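チケット:HDD組み付け工程でアームが保護停止し、ドライブが傾いたまま把持される
状態:対応中(再発監視)
優先度:高
区分:ロボットセル/把持・挿入
対象:PC分解・再組立セル Gellholm
制御ソフト:Tunisach
起票:セル運用担当

■ 概要
タワー型PCのドライブケージに3.5インチHDDを挿入する工程で、アームが下降中に保護停止する。停止時、ドライブは先端が下がった姿勢で把持されており、そのまま続行するとマザーボードに接触するおそれがある。同じ日の午前中に続けて発生したため、挿入工程の自動運転を止めた。人への被害はない。ドライブの落下もない。

■ 発生時の条件
ケースは横倒し、内部を上に向けて作業台に置く。サイドパネルは外した状態。ドライブは青い樹脂キャディに付けたまま扱う。CPUとメモリは抜いてあり、ソケットの押さえ金具は開いたまま。電源ケーブルはケース内に残している。この条件は前月までの運転と変えていない。

変えたのは次の二点。
・把持指の開閉パラメータ(Nalgate側の設定ファイルを更新)
・アプローチ位置を作業台の手前側に移動
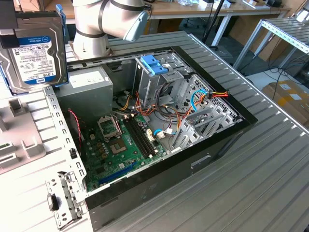

どちらも11時前の段取り替えでまとめて入れてしまったので、切り分けは一つずつ戻して行うことにした。以下、作業順に記録する。

■ ログ 9:40
一回目の停止。下降開始からまもなく、手首の力覚値が上限を超えて保護停止。画面の表示は「外力検出」。アームを手動で真上に逃がし、ドライブを治具側に戻した。キャディのレールに割れや変形なし。設定は触らずに再試行。
(この時点の設定は、段取り替えの一部を先行して読み込ませた試験用。詳しくは10:50の項に書く)

■ ログ 10:05
二回目の停止。位置は一回目とほぼ同じ。今回は停止した姿勢のまま保持し、非常停止を押してから目視で確認した。ドライブの先端が下を向いている。把持開始時には、傾きは目立たなかったと記憶しているが、記録は取っていない。
再開前に、ケース内に手を入れる場合は必ず非常停止と駆動電源の遮断を両方行うことを当番全員で確認した。把持した状態で電源を落としても指は開かない仕様だが、これを頼りにドライブの下へ手を入れないこと。

■ ログ 10:20
ドライブを手で受けて指を開き、把持部を点検。
・指先の摩耗:目視では問題なし
・リンク部のねじ:緩みなし
・指先の汚れ:片側に薄い粉状の付着あり、乾いた布で拭き取り
・手首側のコネクタ:抜け、浮きなし
清掃後に空動作で開閉を繰り返したが、引っ掛かりは感じられない。

■ ログ 10:35
ドライブを持たせずに、挿入軌道だけを低速で流した。速度は通常の25%。ケージ上方まで停止せずに到達。力覚値にも目立った変化がない。アームの原点ずれとは考えにくいが、念のため基準点への移動も行い、ずれは許容内だった。
ケース側の置き位置も確認した。作業台の上に横倒しで置かれており、がたつきはない。アプローチの途中でアーム本体がケースの縁に触れる様子もなかった。

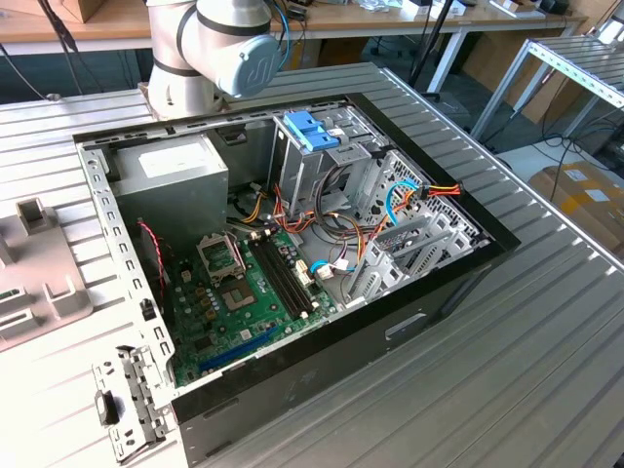
■ ログ 10:50
設定ファイルの差分を確認。把持力の値が、更新前は30、更新後は20になっていた(単位は制御画面の表示どおり、%)。更新の目的は、樹脂ケースなど薄い部品を潰さないこと。部品ごとに値を持つはずだったが、HDD用の項目がなく、共通値が使われていた。
つまり金属の重いドライブを、薄物向けの弱い力でつかんでいたことになる。9:40の時点で読み込まれていたのもこのファイルだった。段取り替えの本番適用より前に、試験用として入れたものがそのまま残っていた。どの端末から入れたかは操作履歴で確認済み。

■ ログ 11:00
段取り替えで予定していた手前側アプローチを本番の設定にも適用。把持力は20のまま。原因の組み合わせを見るため、監視を付けて一回だけ低速で流した。

結果、ケースの上で再び傾きが出た。接触する前に手動で停止。力覚の上限には達していない。
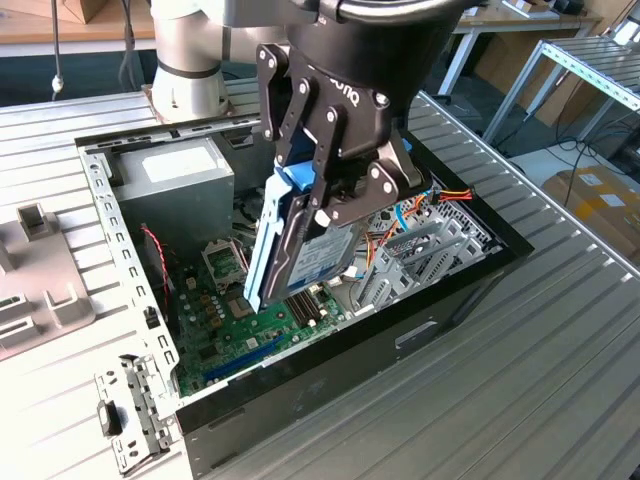
把持の位置についても疑いが出たので、教示点を見直した。元の教示では、ドライブの重心に近いところを両側から挟むことになっている。段取り替え後の点はレールの端側に寄っていて、力が弱ければ自重で回ってもおかしくない。三回目に止めたときも、ドライブは先端をマザーボードのほうへ向けて下がっており、青いラッチのタブは左の指の近くにあった。ドライブのそばにはSATAケーブルのループもあるため、この姿勢で下げればケージより先にケーブルか基板に当たる可能性が高い。停止の直接の原因は、おそらくこの接触と見ている。ただし一回目と二回目で何に当たったかは確認できていない。

■ ログ 11:25
把持力のみ30に戻して低速で試行。傾きは小さくなったが、持ち上げた直後にわずかに回る。教示点は手前側のまま。挿入までは行わず、治具に戻した。

■ ログ 11:50
教示点も段取り替え前の値に戻した。低速で挿入まで実施し、停止なし。キャディのラッチはケージに掛かった。続けて取り出しと再挿入を行い、どちらも完了。
午前の作業はここまで。

■ ログ 13:30
再確認のため、把持力20、教示点は元の値という組み合わせも試した。持ち上げはできるが、アームが横移動から下降に切り替わるところでドライブが揺れる。挿入は見送り。把持力だけ、または位置だけの問題ではなく、両方が効いていると判断した。

■ ログ 14:15
ケーブルの扱いを変更。これまではケース内の電源ケーブルを自由にしていたが、挿入前に束を軌道の外へ寄せる手順を追加する。当面は人が行う。黒い面ファスナーで仮留めする案も出たが、留め忘れや外し忘れが別の引っ掛かりになるので採用しない。
外した金属ブラケットをケースのそばに置きっぱなしにしている点も指摘があった。今回の停止とは関係がないと思われるが、ケースの位置を直すときに噛み込むことがある。外した部品の置き場所は別途決める。

■ 暫定処置
・把持力はHDD用として30を固定で指定
・教示点は段取り替え前の値を使用
・挿入工程の速度は25%に制限
・下降開始前に一時停止を入れ、当番がドライブの姿勢を目視で確認してから続行
・試験用の設定ファイルは本番機から削除

一時停止の解除は操作盤からのみ行う。遠隔からの続行は、恒久処置が終わるまで禁止。

■ ケースの確認
一連の停止でケース内部に傷が付いていないかを、ドライブを下げた状態で見た。メモリスロットのラッチ、開いたままのCPU押さえ金具、ドライブケージの青いラッチを順に確認。目視の範囲で新しい傷は見つからない。ソケットのピンは拡大鏡がないため未確認で、このマザーボードは通電試験には使わないこととする。アームは後方に退避させ、駆動を切ってから作業した。
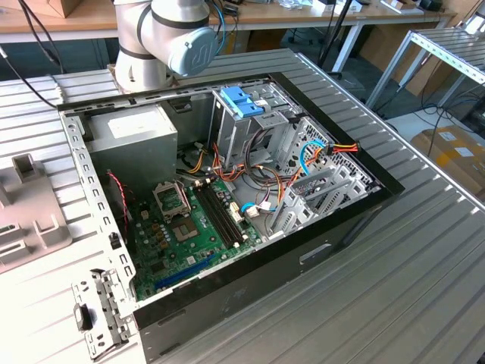

■ 恒久処置(未完)
1. Nalgateの設定で、部品名に対応する把持力がない場合は共通値を使わずエラーにする。担当はソフト側。変更案は作成済み、レビュー待ち。
2. 把持後、持ち上げた位置で姿勢を判定する処理をTunisachに追加する。傾きが許容を超えたら下降に入らない。許容値は未定。HDDの個体やキャディの種類でばらつくため、先にデータが必要。
3. 指先の形状について、把持部の加工を頼んでいるMuñozに問い合わせ中。キャディのレールに沿う溝を付けられるかどうか。返答待ち。
4. 段取り替えで複数の変更を同時に入れない。やむを得ず入れる場合は、戻す順番まで作業票に書く。
5. 試験用ファイルを読み込んだ状態では、画面に警告を出し続ける。実現方法は検討中。

■ コメント
(夜勤当番)
一時停止を入れると一台あたりの時間が延びるが、現状の台数なら問題なし。目視確認の基準が「傾いていないこと」だけだと当番によって判断が分かれる。ドライブの下辺をケージの上端と見比べる、というように比べる相手を決めてほしい。

(ソフト担当)
基準は作業票に追記した。力覚の上限を下げる案もあったが、キャディのラッチが掛かるときの抵抗と区別できなくなるため、今回は変更しない。

(起票者)
了解。暫定処置後の挿入は20回まで実施し、保護停止はゼロ。うち一回は一時停止中にわずかな傾きが見えたため、持ち直させてから続行した。原因は不明。このときのログは保存してある。持ち直しの前後で把持幅の値に差があり、キャディが指に対して斜めに入っていた可能性がある。治具側でのドライブの据わりも見ること。

(ソフト担当)
保存分を確認した。把持幅は持ち直し前のほうが広い。斜めにつかんでいたという見方と合う。姿勢判定が入るまでの間、把持幅が前回値から外れたら一時停止の画面に値を赤で出すようにする。次の更新に入れる。

■ 次の作業
治具の据わりを確認し、結果をこのチケットに追記する。項目3の返答が来たら別チケットに分ける。速度制限の解除は項目1と2が終わってから判断する。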